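Week 3 — When the robot can't tell a bag from a bin

12 shares · 4 comments

Welcome back, everyone, and thank you to those of you who stayed behind last week to help stack the chairs. Today we're going to spend most of our time on one failure, the Plirley stoppage, and I'd like you to have these notes beside you while we talk it through.

A quick reminder of the background. Plirley is the tidying robot built on the Iltorell arm, and its job in the trial was to pick up full rubbish bags and carry them to the door. It had learned from recordings of people doing the same chore by hand, 386 of them in all, and in the practice room it did very nicely indeed. Then it went into an ordinary cluttered room, closed its gripper on the lined bin instead of the bag next to it, and kept pulling. The bin jammed under a shelf, the wrist motor overheated, and the force limit that should have stopped everything had been left at its test setting.
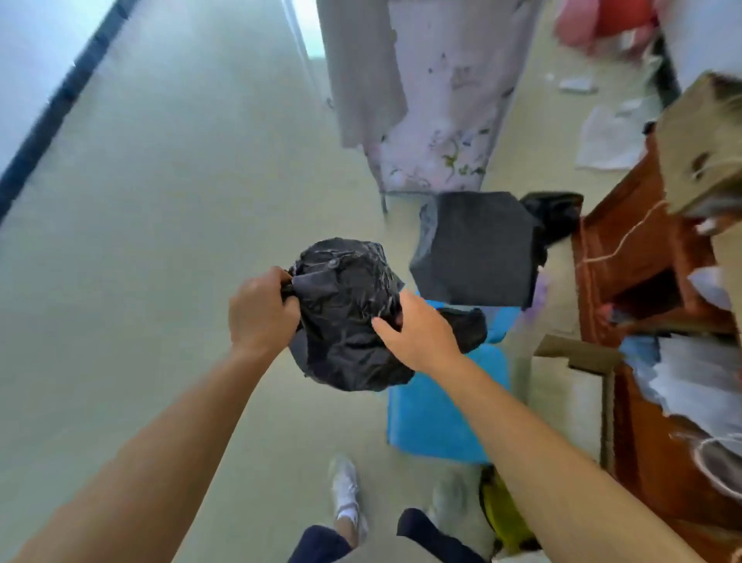

Black bag in the hands, black-lined bin just behind it, and another black bag bunched against the bin's side.

Have a good look at how much black plastic sits close together there. You and I sort it out without thinking, partly from the square shape of the bin and partly from years of taking out the rubbish. The robot's vision leaned heavily on colour and shine, and glossy wrinkles look much the same whether the plastic is a bag or a liner folded over a rim. The cord hanging off the furniture is worth noticing too — we'll come back to snagging hazards in the Mutiso reading.

Now, it would be easy to blame the vision and go home early, but I'd ask you to be fair to it. A wrong grasp is a nuisance. A wrong grasp with no working force limit is a safety matter, and somebody's fingers could have been between that bin and the shelf.

Before next class, please read the Drutano checklist and write a page on where you would put the first stop check, and who should sign off on it. Rough drawings are welcome, and pencil is fine.

Share this page · Leave a comment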